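Kit corner: the Mumidside room pack for two-arm sims

Quick one this month, newsletter's already late and I still have the membership page to fix.

A few of you asked what we thought of the Mumidside pack, the one Coltura is selling as an add-on for the Alel simulator. We had it on trial for most of May. Short version — worth a look if you already run Alel, harder to justify if you don't.

What you get. A two-arm robot on a wide base, a set of room shells, a box of odd props, and a recorder that saves every camera view plus the joint positions. Room shells are plain. Flat walls, some tile, some green ground, one speckly grey texture that turns up a lot. Nothing you'd put in a brochure but they load fast, and on the old club machine that matters more than pretty.

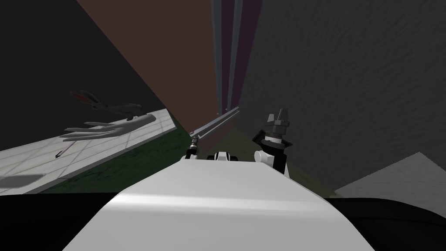
Set up first. Download was slow, installer was fine. The licence key has to be pasted in twice, once for Alel and once for the pack, and the second box dosn't tell you if you got it wrong. Lost most of an evening to that. If your arms load but won't move, check the key before you go pulling the config apart like we did.

Driving it. You can use a gamepad, keyboard, or the Bezerra hand controllers if you've got a pair. Keyboard is misery. Gamepad okay for one arm, awkward for two. The Bezerra controllers are where it comes good — both arms at once, grippers on the triggers, and after half an hour you stop thinking about which hand is which. They're sold separately. Of course they are.

The arms behave pretty well. Bit of jitter when a gripper gets close to the body, and we had one elbow get stuck behind the base and stay there until a reset. Reset takes 3 seconds, so no great drama. Contact with props is soft by default. There's a slider for it, buried under Advanced, and I'd turn it up before you try picking up anything small.

Views. You can put a camera anywhere on the robot and tilt it however you like, which is handy for finding out how bad a mounting spot is before you drill holes in real hardware. We tried a bunch. High and behind the body gives you both grippers at once but you lose a lot of the picture to white body panel. Tipping it over sideways makes people queasy, you were warned.
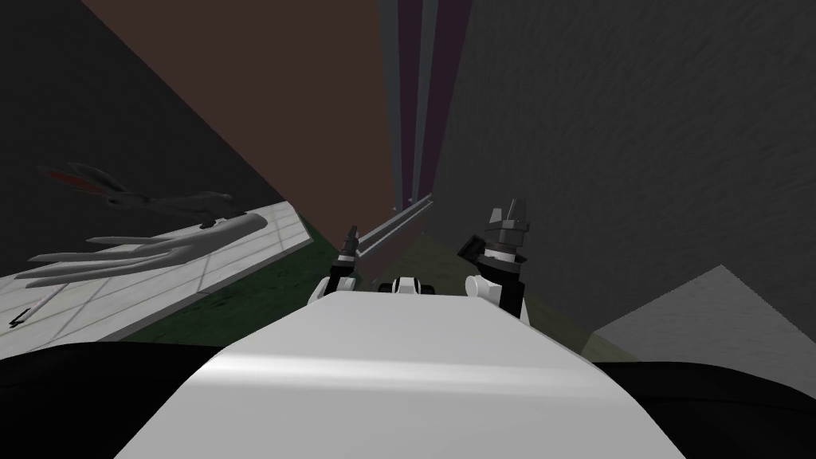 Image: Mumidside trial session, club workstation. Reuse okay with credit.

Props are a strange mix. Hands, winged things, sticks, and then plain boxes and blocks further down the list. 76 in total according to the menu. I'd have liked more ordinary household stuff, cups and jars and so on, and a sensible colour for a few of them. Lots of dark grey on dark walls. You can import your own models and it took them without complaint, but the scale came in wrong every time and had to be fixed by hand.

Lighting is basic. One light, brightness only, no moving it around. If you're recording runs to train something on, you'll want more variety than that. Coltura says it's on the list for the next version, no date given.

Recorder is the best part for my money. Hit one key, do the task, hit it again. We saved 712 runs over the trial and only lost the ones where someone filled the drive. Playback lets you scrub back and forth and flip between cameras, and you can bin a bad run right there without hunting for the file. Organising them afterward is another story, the folders are just numbered, no labels, no search. Make yourself a spreadsheet early.

Price. $893 for a club licence, one year, covers as many machines as you've got at one address. Single seat pricing is on their site and seemed to change while I was looking at it, so check for yourselves. Support answered our two emails by the next morning, which was a nice suprise.

So do we buy it? I'd say yes if enough people want the two-arm stuff over winter, and we'd need to borrow or buy a pair of the Bezerra controllers to go with it. If it's just going to be the usual few of us, the free rooms that come with Alel will do.

Trial licence still has a bit left on it. If you want a turn, put your name on the sheet by the door, evenings after 7 are mostly free. Bring your own headphones, the gripper motor sound can't be turned off and it gets old fast.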